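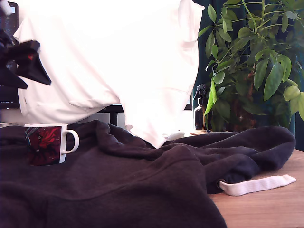
Ticket 1732
Project: Prudineo tabletop handling
Opened by: Marwan Hijazi
Category: Work rules, cell setup
Status: Open

The Hestolitz checklist says the work surface has to be cleared of anything that isn't on the task sheet before a run. The task sheet for shirt handling lists "garments" and nothing else. Drinkware is on a different sheet. I need to know which one applies when a mug is sitting on a hoodie and the arm is working on a T-shirt over the same desk. The way I read rule 3, that is a stop.

Checked so far:
- Rule 3 has no exception for items that belong to another task.
- The Forkia copy of the checklist has the same wording.
- Nothing in either copy covers cords or drawstrings lying across the desk.
- Spray bottles are covered under liquids. They have to be on the task sheet or off the desk.

Proposed change: one sheet per desk setup, listing every item within reach of the arm, including plants and bottles. The operator signs it before motion is enabled. If something gets added, a new sheet is needed.
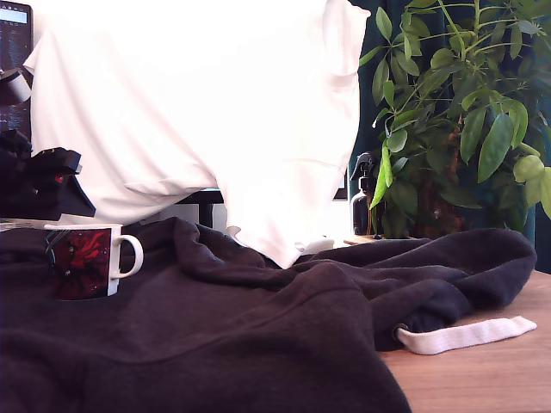

Guido Gentile: I agree on one sheet per setup, but please don't fold the speed limits into it. We tried that on Ene in January and people signed without reading the second page. Keep speed in the cell settings and keep the sheet to items and positions. Also, rule 3 says "cleared" and rule 5 says "secured." Pick one word.

Marwan Hijazi: Going with "cleared or listed." Speed stays out. Draft 2 of the sheet has a line for each item, whether the gripper may touch it, and what to do if it moves. Soft items get their own line because they can shift whatever is resting on them.

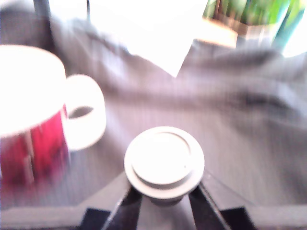 Cups and mugs will be listed one by one, with lid or no lid written down. A lidded cup still counts as a liquid container until someone has checked that it's empty. Grip force for drinkware is capped at the value in the cell settings, and the operator keeps a hand near the stop for the first lift.

Still to do: get the wording of rule 5 changed to match, and replace the old copy in the Forkia folder. Leaving this open until both are in.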